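Packing up the pantry corner, what goes in what?

telville_dom
Joined July
Right, I've been put in charge of the shared pantry corner at our place (six of us use it, none of us put anything back) and I'm after opinions. Main question is bags. I've got a stash of those see-through white plastic ones and I've been stuffing all the soft folded things in them so they can go on the top shelf. Is that mad? I like being able to sort of tell what's in there without opening it.

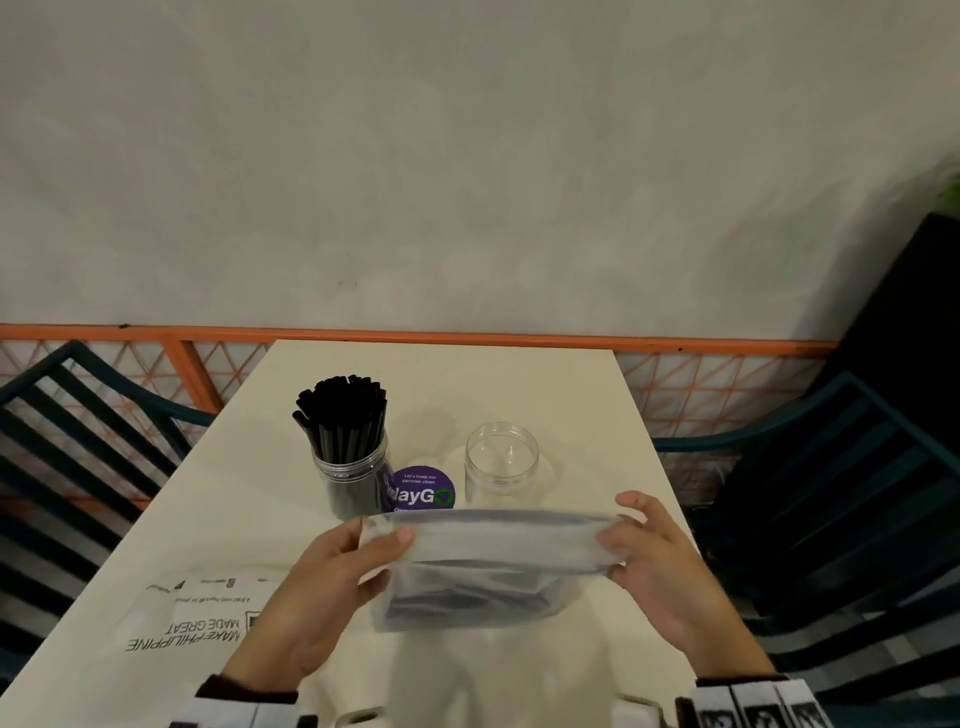

The other thing is straws. We have a ridiculous number of black ones, and they're taller than any jar I own, so the lid's never going on. Do I hunt down a taller jar or just leave them standing up and live with it? I've got a spare jar going too and no idea what to put in it.
Domnica

habib_r
Straws standing up in an open jar get dusty, full stop. I keep mine in a long Stusetti tin lying on its side. Cost me 10 bucks and it's been fine for years.

Bags are okay for cloths, but squash the air out before you tie them or they take up half the shelf.

misprint40
Disagree with Habib on the straws. If people are using them every day they don't have time to get dusty! Put them in a tin and everyone will ask you where the straws are. Ask me how I know.

habib_r
Six people are not going through a jar of straws in a week, mate.

misprint40
You haven't met my kids.

tanasarn_fan
Can I put in a vote against the bags altogether? I had 40 of them shoved in a cupboard at one point and they all looked the same colour once they were full. Went over to tubs with labels and never looked back. Spare jar: teabags, or clothes pegs if your laundry's close by.

telville_dom
Ooh, pegs is a good shout, thanks. Tubs won't fit though, the shelf's too shallow, I measured it this arvo. So I'm sticking with bags, but I'll put a bit of masking tape on each one and write on it. Straws still undecided, you two can keep arguing.

habib_r
Masking tape peels off plastic. Use a tie-on tag.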